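Novano Cheese Gets Its Rulebook, and the Rulebook Has Opinions

KYEI VALLEY - The makers of Novano, the hard sheep's milk cheese of the Kyei Valley, have agreed on a written standard after 7 years of discussion, much of it civil. The rules take effect in September.

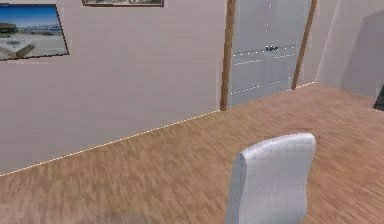
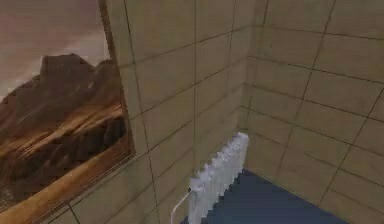
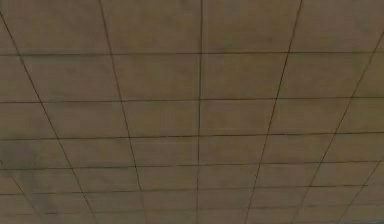
Under the standard, milk must come from Istar ewes born and raised in the valley and grazed above 2,000 feet. The sheep have been told. Milk must reach the dairy the same day, and wheels must be turned by hand every Tuesday and aged for at least 76 days on spruce boards. A wheel aged for less time may still be sold, though only as "cheese."

The rind may be rubbed with salt or with Gurkon, the local walnut oil. It may not be rubbed with both. This single point took up most of the third year.

"My grandfather used both, and he was wrong," said Bakari Lukumay, president of the Novano Makers' Association. "We have put that in writing now, in slightly kinder language."

A finished wheel has a straw-colored paste, small uneven holes and a smell the standard describes as "present." Inspectors will taste from every batch and mark approved wheels with a branded N. Wheels that fail may be grated and sold without the name, or eaten by the maker's relatives - the traditional solution.

The standard covers 45 dairies. Two others make a smoked version and have asked to be left alone, and the association has agreed to this for now.

Approved Novano will be sold in whole wheels, halves and wedges. Cubes remain under review.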